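Bon, vite fait ce soir, parce que la version 3 de nos règles de prise part chez Salance demain matin et que j'ai encore la tête dedans.

Au départ on avait 11 règles. On en garde 8. Les trois qui sautent parlaient toutes de vitesse, et personne n'arrivait à les appliquer pareil.

Ce qui reste, en gros :
Un objet = une consigne écrite. Pas « range la vaisselle ». « Assiette sur le plateau », point.
Approche lente, doigts ouverts, on ne pince qu'une fois les deux côtés en place.
On vise le bord. Jamais le fond.
Si ça glisse, on repose et on note. On ne rattrape pas à la main !!

Pour l'assiette, la règle du bord c'est celle qui a fait le plus débat. Émail brillant, bord un peu relevé, des reflets partout dès qu'on allume le plafond. On a fini par écrire « pinces de part et d'autre du bord, ouverture suffisante avant de descendre ».

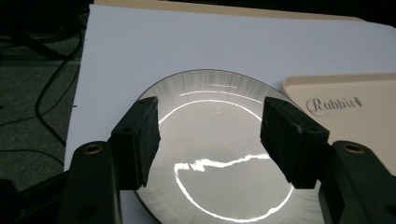

Catrin Pugh trouve que la règle est trop stricte : à son avis, si l'objet tient et que rien n'est cassé, la prise est bonne, et on perd presque 10 minutes par série à refaire des gestes corrects. Je comprend. Mais une règle avec « si ça tient » dedans, chacun la lit à sa sauce – on l'a déjà vécu avec Clurkness, 108 essais à retrier, merci bien.

Du coup compromis : prise imparfaite acceptée, mais signalée dans la fiche. Anas Abu Hammour a refait le tableau, une colonne de plus, ça va.

Autre point, l'usure. Les mousses des doigts s'abîment par le dessus, ça s'effiloche, et la norme maison ne disait rien la dessus. Maintenant si : contrôle visuel avant chaque série, et on note l'état même quand on ne change rien. Idem pour les rayures sur les blocs.

Et à deux pinces sur la même table : une seule bouge, l'autre attend ouverte. Formulation à revoir, je sais.
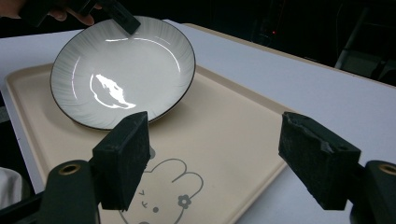

Assiette tenue par le bord, au-dessus du plateau au lapin.

Reste la question des câbles au sol, toujours pas tranchée. Abla Atallah veut une règle à part, moi je la mettrais dans la préparation du poste. On verra en décembre avec la version 4.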